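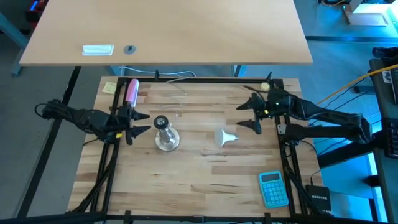 Gullberg repairs and repacks small household and desk goods for resale, and until April every item on its test floor in Jeltstead was handled by hand. The shift lead I met there has worked the benches for 10 years. She now looks after the cells where the arms are taught to pick things up. On the bench between two black arms stood a pink item, with a turquoise calculator near one corner and a white cone lying on its side in the middle. "The cone is the hard one," she said. "A person turns it over without thinking. With the arms you have to decide where the fingers go."

The company has 41 people on the floor, the same number as before the system, called Palloden, came in. What has changed is who does what. Lifting and sorting used to fill most of a shift. Now two people on each shift do nothing but set out objects, watch the runs and write up the ones that went wrong. The log stood at 1,653 entries when I visited.

"I was against it," she said. "I thought I would be standing there all day waiting for it to finish. Some days I am."

Her wrists hurt less, she said, but she misses talking across the bench. The people running the cells tend to look at screens. Pay went up one grade for those who took the training – she thinks it should have been more, and has told management so.

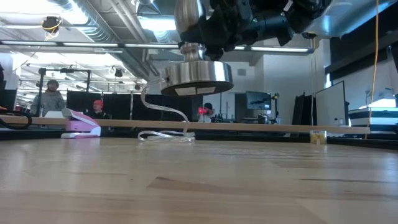 The disc-shaped tool over the bench at Gullberg, with a pink stapler on the board behind it.

A colleague who came over from the Nyberg warehouse was more positive. He likes the write-ups and says he had never been asked for his opinion of a machine before. His complaint is the late shift, when there is no technician in the building after 10 p.m. and a stopped arm stays stopped.

"We could fix half of it ourselves," he said. "We're not allowed to open the panel."

Management says training for that will start with the late shift.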